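19 September 2026
By Abenezer Feyisa

We use cookies to remember your basket. Accept | Manage settings

Curnar Metal Paste, 300 g tin

I've been cleaning up old door furniture for years, and Curnar is the paste I keep reaching for! It's a soft, pale cream for bare metal: brass hinges, steel screws, chrome taps, the copper pan at the back of the cupboard. It smells faintly of oranges, it stays where you put it on an upright surface, and a dab the size of a pea will do a whole door handle.

The first batch was mixed by Abilio Bermúdez in his shed in Flarnton, and he still tests every change to the recipe on the same box of horribly tarnished drawer pulls. We went through 463 tins in July alone, so if the shelf looks bare when you visit, do ask (there's nearly always another carton out the back).

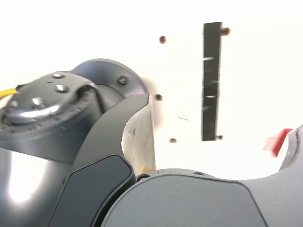 Small fittings are where I enjoy this paste most. Screws especially, the ones you take out of a hinge, drop in a saucer and forget about. Put a little paste on an old cotton rag, pinch the head through the cloth and twist, then turn to a clean bit of rag and do it again. What I'm after is that tiny hard sparkle, the kind on the three screw heads in the photo, which stand out so well against the darker, matte cap they're set into. Leave a matt finish like that alone, by the way. Curnar is a polish, and it will put shiny patches on anything that was meant to be dull. Take the screws out first, do them on the bench, and put them back when you've wiped off the last of the paste.

For bigger pieces, work in straight lines along the grain of the metal and keep the rag moving. Two thin coats beat one thick one every time. Let the first go cloudy before you buff it, and don't panic when the rag turns black, it's meant to!

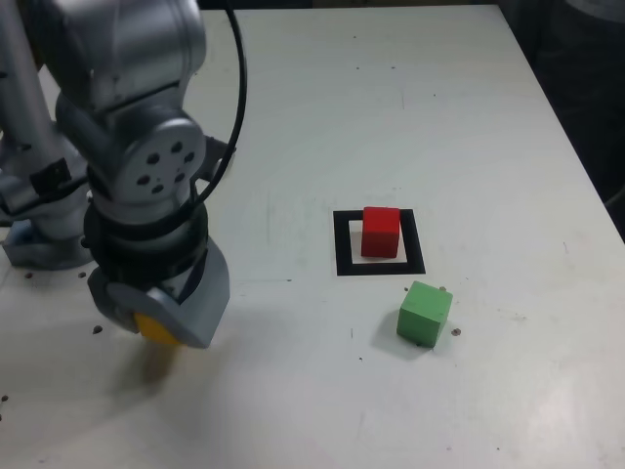
The second coat wants a lighter hand and a softer cloth. I use the Cortés flannel, which comes in a pack with hemmed edges so it doesn't shed fluff into the corners, though a worn-out T-shirt is very nearly as good. Rinse with warm water and a drop of washing-up liquid, then dry straight away, especially round screw holes and seams.

Not for lacquered brass, gold plate, painted metal or anodised aluminium. If you aren't sure what you've got, try a spot on the back.

Size: 300 g tin with press-on lid
Made in: Flarnton
Keeps for: two years once opened, lid on
Also in the range: Trulbridge brass brush, Cortés flannel

Refills are sold over the counter, so bring your old tin back and we'll top it up.

Contact us | © 2026 Curnar | Back to top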